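Section 4. Preparing the Banquet Room

This section is for venue staff who use the Nernon planner to set up a wedding reception. Before you begin, the booking must have the status Confirmed. If it is still Tentative, go back to Section 3 and ask the couple for the signed form.

4.1 Create the floor plan

1. Open the booking and choose Rooms, then Floor Plan.
2. Select the room. For the Imville property the list shows Garden Hall, Terrace and Harahap Room.
3. Enter the number of guests. Children who need their own chair are counted as guests. Babies in a high chair are entered in the separate field.
4. Choose the table type. The planner places the tables by itself, but you can drag each one to another position.
5. Press Save. The plan gets a version number in the top right corner.

Note: The Harahap Room accepts a maximum of 70 guests with a dance floor. If you enter more, the planner removes the dance floor from the plan and shows a yellow message. Please read this message before you close it, it is not shown a second time.

4.2 Assign the seats

1. Import the guest list from the couple. The file must have one guest in each row.
2. Drag the names to the tables. A name in red means that the guest has not answered yet.
3. Mark special meals with the plate symbol. The kitchen sees only the meals that are marked here - a comment in the text field does not arrive in the kitchen.

Caution: Do not import the guest list two times. The second import deletes all seats which you have already assigned.

4.3 Choose linens and chair covers

Linens are selected for each table type and not for each table. If the couple wishes a different color for the head table, first change its type to Head Table, then open Linens again.

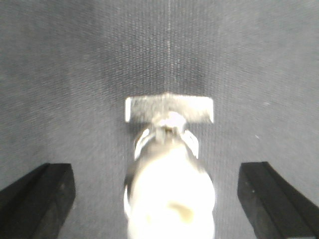
Gray woven fabric, close view

The colors on the screen can be different from the real fabric. We recommend to show the couple a real sample in daylight, and to write the sample number in the field Reference. Changes of linen are possible until 17 days before the event. After this the order goes to the laundry and the field is locked. Only a user with manager rights can open it again.

4.4 Send the plan for approval

1. Press Send to Couple. They receive a link, which is valid for 20 days.
2. Wait for the green mark next to the version number.
3. Print the plan for the banquet captain.

If the couple asks for a change after approval, make a new version and send it again. Old versions stay in the Archive tab.

Text of this section: Yanti Saragih. Checked by Ese Isah, October 5, 2026.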